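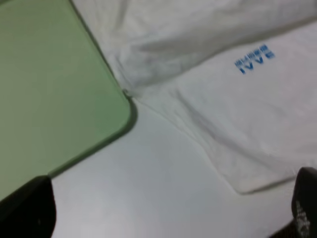

The green tray and the one with blue letters.

Home Diary Workshop Letters
Search this diary Go

October, evening

Today I had again the folding kit from Nartey under my hands, the Masivo. The trial is for 60 days and I have used up more of them than I wanted, with the rain and my bad back. Mikkel Briem came after lunch to help me. He read the manual aloud while I sat at the screen, and I understood more from his voice than I did from the paper.

The manual is written for people who already know it. For example it says "confirm the home pose" on page two, and the home pose is explained only near the end. I wrote this down for my letter to the company. I also wrote that the emergency button is in a good place, because I want to be fair.

We began with white things only. In the shop at Itwood we have mostly white things to fold, so for me it has no sense to test it with red towels. But white cloth on a white table is difficult, even for my own eyes when I look at the pictures on the screen. Mikkel thought we should ask if a dark mat is permitted. The manual is silent on it, and I do not want to lose the guarantee
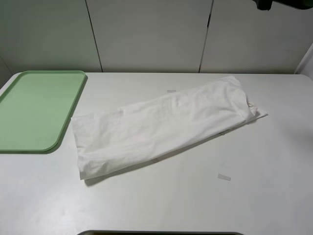
for the sake of a mat. So I will write and ask first. In the meantime we changed the lamp in the software from "bright" to "medium", and I believed it was better, and Mikkel believed it was the same.

We took 30 minutes for the calibration and then coffee. I told him what the kit costs, 3819 with the tray and without the delivery, and he put down his cup. For this money, he said, his niece would fold for a whole winter. I answered that his niece lives in Jurkavano and does not like to get up early. We laughed, but I thought about the price all the afternoon.

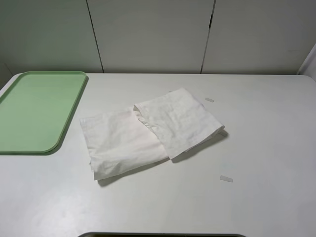 Annelore Ostermann

After the coffee we spoke about thin cloth. With thick cloth I am not so worried. Thin cloth slides, and two pieces together can look like one piece if you are not attentive. I do it wrong myself when I am tired. I would like a setting for this, with a slower speed, and I have put it as the second question in the letter.

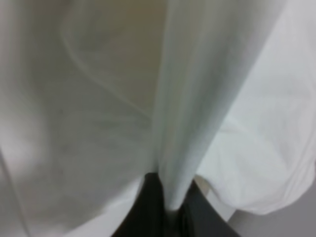
Very close, white folds and something black below.

Mikkel left at half past five and took the manual with him, he wants to read the chapter on error codes in bed. I wiped the screen and wrote the first half of the letter. Tomorrow I must ask my sister if "guarantee" or "warranty" is the right word.

Contact | Copyright Annelore Ostermann | Back to top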